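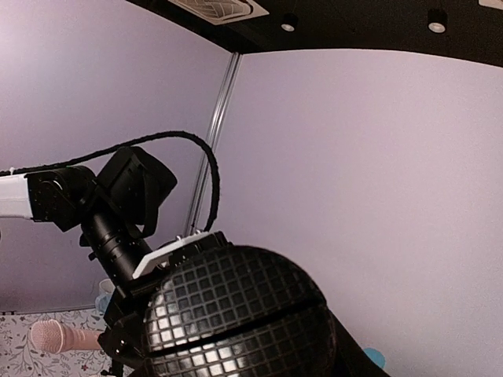
README - open day demo, two-arm cell, Drasden site

Last edit 29/10/2025, Emiko Sasaki. Written fast, sorry, Corrado wants it before the next visit in November. Fix what's wrong and put your initials.

What this folder is

Recordings and notes from the open day. Visitors in groups of 6, in by the side door, stand behind the tape, watch a run, ask things, out again. Two arms working together over the flowery cloth. Over 100 runs kept. The rest deleted, mostly false starts where someone at the desk hit the wrong key (me, twice).

Folders

runs/ - one per run, joint logs plus video
notes/ - what was said, typed up by Tania Weerasinghe
visitors/ - questions only. No names, no faces, please keep it that way
old/ - Perotville demo, different cell, do not mix in

Video comes from the fixed camera and from a small one at the gripper. Fixed one is easier for a first look. Gripper view is better if you care about the pads, but the arm blocks a lot of the table, so check both before you label anything.
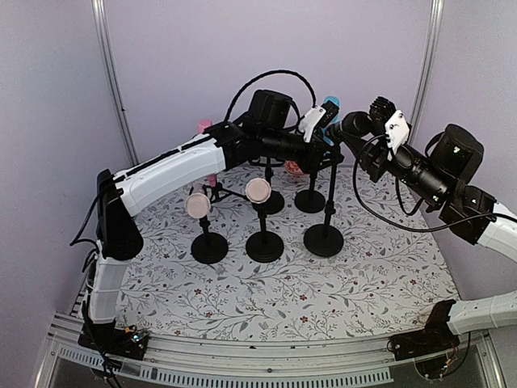 Labels

Use the short list in labels.txt. Stands are "stand" and nothing else, posts and bases are not seperate. The microphone is "mic". If both grippers are close to the same thing and you can't tell which one has it, write "unclear" and move on. Don't guess from the next clip.

Left and right are as seen from the fixed camera. Kasun Siddiqui did the early batch the other way round, those files end in _k and still need swapping. Ask him before you touch them.

Known problems

- Clocks on the two cameras drift. 200 ms at worst. Line up on the gripper closing, not on the timestamp.
- Ceiling lights were changed over lunch, so colours shift between morning and afternoon.
- Sound is useless. Room full of people talking.
- Some runs stop early because a visitor leaned over the tape. Marked "stopped" in the log.

What people asked

How fast can it go. Does it know what it's holding. Why the flowery cloth (plain one gave too much glare, Sabina Khan's idea). What happens if you switch it off half way. A school group from Badamden wanted it to wave, and we had no wave program so that is on the list now.

Use

Inside the group and Hettiarachchi only for the moment. Anything going outside, talk to Corrado Sartori frist.

To do

swap the _k files
wave program
longer tape
second copy of runs/ on the other drive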